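Sorting Station Build: Report on the Second Stage

25 September 2020
Posted by Lerato Mofokeng

The second stage of the sorting station at the Stendbridge shared workshop is complete, and this post records what was built, what was changed, and what remains open. Readers who followed the first stage in June will recall that the arm was then bolted to a workbench and could be used only when the bench was free. It now has a place of its own.

The work was carried out by Ghassan Sfeir, Samira Mahasneh and the author. Reto Trummer reviewed the wiring before power was applied and asked for two changes, both of which were made.

Purpose of the station

The station is intended to practice one task: taking a small object out of a mixed pile and putting it through a round hole in a box. The task was selected for its low cost. A dropped ball does no harm, and the objects can be replaced from any toy store or from a drawer at home. The control program, which the group calls Arain, was written by Samira Mahasneh over the summer and is at version 21. Earlier versions are kept, and version 13 is still used when a fault needs to be compared against known behavior.

Tables and covers

The first tabletop was pale and reflected the ceiling lights badly. Dark green cloth was fitted over it, and the color readings became steadier the same evening. The cloth has one disadvantage. It creeps when something pushes against it, and a box that has moved by the width of a finger is a box the program will miss. Clips under the edge have reduced this but have not removed it.

The boxes

Three boxes stand in a row at the left of the table: cream, cyan and pink. They are cardboard, with a round opening in the upward-facing side of each. The openings differ in size, and the middle one is the most forgiving. Cutting them took longer than expected. The author's first attempts with a craft knife left flat spots, and the final openings were cut by Ghassan Sfeir with a circle cutter borrowed from home. Cardboard was kept for this stage so that the sizes could be changed without expense.

The tray

A metal tray to the right of the boxes holds the objects. The selection was made deliberately awkward. Smooth balls roll, spiky balls catch on their neighbors, and cloth lies over everything and hides what is underneath. The small wooden block is the only item that Arain handled well from the first version onward. Anyone repeating this build is advised to begin with blocks and add the fabric last.
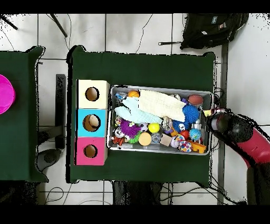 Arm, pole and cables

The arm is sold under the name Nusetti and was bought secondhand with worn joint covers. It stands at the right of the table, near a gray vertical pole. The base had to be moved twice. In the first position the arm could not reach the far box without straightening completely, and in the second it struck the pole on the return movement. The present position is a compromise, and the reach to the cream box is still slower than the author would like.

Cables remain the weakest part of the installation. They run across the tile floor, and members passing behind the table are asked to step over them – a covered channel is on the shopping list. The parts bought new, including cloth, boxes and clips, came to 191 in local currency, and the arm itself is not part of that figure.

Placing an object

The movement over the box proved harder than the movement over the tray. Picking up tolerates a certain error, because the pile gives way a little under the fingers. A hole in a box gives way much less. If the object meets the rim, the box tilts or slides on the cloth, and every later position is wrong. Arain therefore slows down near the opening, to roughly a quarter of its normal speed, and the fingers are brought close to the hole before they open. The pink box, with the smaller hole, is used for checking this part of the program. Rami Khalaf suggested a strip of foam around the inside of each rim. The suggestion will be tried once the present settings have been recorded.

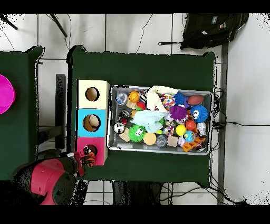

Remaining work

The following items are open:

A rigid base for the three boxes, so that they cannot move separately.
The cable channel mentioned earlier.
A larger emergency stop button, placed where it can be reached from both sides of the table.
A long run of 1,000 placements with no change to the program, to be started after the base is fitted.

The control files and the cutting measurements for the boxes will be placed in the Stendier folder on the workshop server. Members wishing to use the station are asked to write to Samira Mahasneh beforehand and to leave the tray as they find it.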